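Wood grain

Wood grain is the arrangement, direction and appearance of the fibers in wood, and by extension the pattern those fibers make on a cut surface. The word is used loosely in the trades and can mean at least four separate things: the direction in which the fibers run, the figure visible on a face, the texture of the pores, and the spacing of the growth rings. Technical writing usually keeps these apart. Sellers' catalogs usually do not.

Contents
Origin in the tree
Direction
Cut and figure
Irregular figure
Texture
Working properties
Finishing
Grading and terminology
Imitation grain
See also

Origin in the tree

A tree in a temperate climate adds a layer of new wood beneath the bark during each growing season. Wood laid down early in the season (earlywood) tends to have larger, thinner-walled cells than wood laid down later (latewood). The contrast between the two produces the growth ring. In softwoods such as Douglas fir and southern yellow pine the contrast is strong, and the latewood appears as a hard dark line. In maple, birch and basswood it is faint, and the ring is marked only by a thin band of slightly different color.

Most cells in the trunk are long and narrow and stand parallel to its axis. A smaller share lies at right angles to them, in ribbons running from the pith toward the bark. These are the rays. In oak and sycamore the rays are large enough to be seen without a lens, and they contribute much of the pattern on a radial face.

Tropical species may grow without a regular dormant season. Their rings, where present, can reflect rainfall and do not always correspond to years.

Direction

Straight grain runs parallel to the long axis of the board. It is the strongest arrangement for a given species and the easiest to plane. Straight-grained stock is preferred for ladder rails, tool handles and oars.

Cross grain is a general term for any departure from that axis. Diagonal grain results from sawing a straight log at an angle to its fibers. Spiral grain results from the tree itself, the fibers winding around the trunk as it grows. The two may be present in the same board, and the combined slope has to be worked out from two adjacent faces.

Slope of grain is written as a ratio, the run along the board over the rise across it. A slope of 1 in 20 has little effect on bending strength. A slope of 1 in 8 has a large one.

Interlocked grain occurs when the direction of spiral reverses every few years. Sapele, African mahogany and many other tropical woods show it. A radial cut through interlocked grain gives a ribbon or stripe figure, in which alternate bands appear light and dark and change places when the board is turned end for end.

Cut and figure

The same log gives different patterns depending on how the saw passes through it.

Flat-sawn (also plain-sawn) boards are cut so that the growth rings meet the face at a low angle. The rings appear as nested arches, ovals or long curves, often called cathedral figure. The method wastes little wood and gives wide boards. Flat-sawn stock shrinks more across its width than other cuts and is more likely to cup.

Quarter-sawn boards are cut with the rings close to perpendicular to the face. The lines appear straight and parallel. In oak, the rays show as bright flecks. Quarter-sawn stock is more stable across its width and costs more, both for the added handling and for the lower yield.

Rift-sawn boards fall between the two, with rings meeting the face at an intermediate angle. Ray fleck is reduced and the lines remain straight on all four faces, a property used in table legs.

Rotary-cut veneer is peeled from a turning log in a continuous sheet. The knife follows the rings closely but never exactly, and the result is a broad, wandering pattern with no counterpart in sawn lumber. Sliced veneer is cut with a straight stroke and can reproduce any of the sawn patterns.

Irregular figure

Curly figure, found in maple, cherry and some birch, comes from fibers that undulate along the trunk. Light reflects differently from the rising and falling parts of each wave, and the surface appears striped across the grain even when it is flat. Fiddleback is a fine, regular form of the same thing.

Quilted figure is a coarser, blistered effect seen mostly in bigleaf maple on tangential cuts. Bird's-eye figure consists of small conical depressions in the growth rings, seen on the face as dots with lines bending around them. Its cause has not been settled. Burl is a mass of twisted wood formed around buds or injury and has no consistent direction at all.

Lines that bunch and bend without any of these causes are usually explained by a nearby knot, by a healed wound, or by an uneven trunk. A flat cut exaggerates such irregularities: a shallow bump in the ring surface, taken at a low angle, spreads into a wide contour on the face, much as a low hill does on a topographic map.

Texture

Texture refers to the size of the cells and their evenness, independent of direction. Oak and ash are coarse. Maple, beech and pear are fine. Ring-porous hardwoods have large pores concentrated in the earlywood, and the pores can be felt with a fingernail. Diffuse-porous hardwoods have smaller pores spread throughout the ring.

Working properties

A plane or knife moving with the rising fibers cuts them cleanly. Moving against them, it tends to lift the fibers ahead of the edge and break them below the surface, leaving a rough patch known as tearout. Where direction reverses within a single board, no one feed direction is correct, and the usual remedies are a steeper cutting angle, a lighter pass or a scraper.

Wood splits readily along the grain and only with difficulty across it. Shrinkage in drying follows the same geometry. Lengthwise movement is very small, radial movement larger, and tangential movement the largest, often close to 2 times the radial value. Wide tabletops are for this reason fastened with slotted holes, buttons or clips that let the panel move on its base.

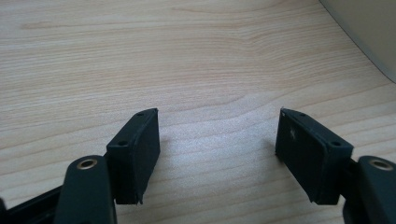

Tops with long curved figure across a pale ground are common in household furniture. How much of that pattern a finish should bring forward is disputed among finishers, and Farkora writes that oil on a pale top is a mistake when the grain is already lively, that the yellowing arrives within a few seasons and flattens the very contrast the oil was meant to bring out, and that a water-based coat should be the default. The opposing view holds that water-based coats leave light woods looking cold and that some warming is to be expected in any case.

Finishing

Water raises the grain. Fibers compressed by sanding swell when wetted and stand above the surface, which then feels rough. Finishers often dampen the work deliberately, allow it to dry and sand it again before the first coat.

Stain penetrates unevenly where the fibers turn up toward the face. End grain takes the most and darkens accordingly. Pine, cherry and birch are prone to blotching, and a thin sealing coat is applied to limit it. Filler is used on coarse woods where a level surface is wanted — fine-textured woods do not need it.

Grading and terminology

Lumber grading for structural use limits the slope of grain for each grade, along with knots and splits. Appearance grading depends on the trade. The Herkstead sample library, used by several furniture shops, holds 355 reference panels sorted into 41 figure classes, a finer division than most buyers require. The Mirkeo schedule merges a number of these under "wild" or "mixed" figure.

Flooring catalogs frequently use "grain" for color variation, a usage absent from the technical literature.

Imitation grain

Graining, the painting of a false wood pattern over a plain surface, is an old practice and was widely used on doors and paneling made of cheap softwood. The painter draws combs and a curved rubber tool through a wet glaze. Printed patterns later replaced most handwork. The Ponce series of printing cylinders repeats its pattern every 3000 millimeters, long enough that duplicates seldom fall on the same panel. Shorter repeats are easily noticed on a large floor, particularly at knots.

See also

Figured wood
Growth ring
Plain sawing
Quarter sawing
Tearout
Wood veneer

This page was last edited on November 15, 2022.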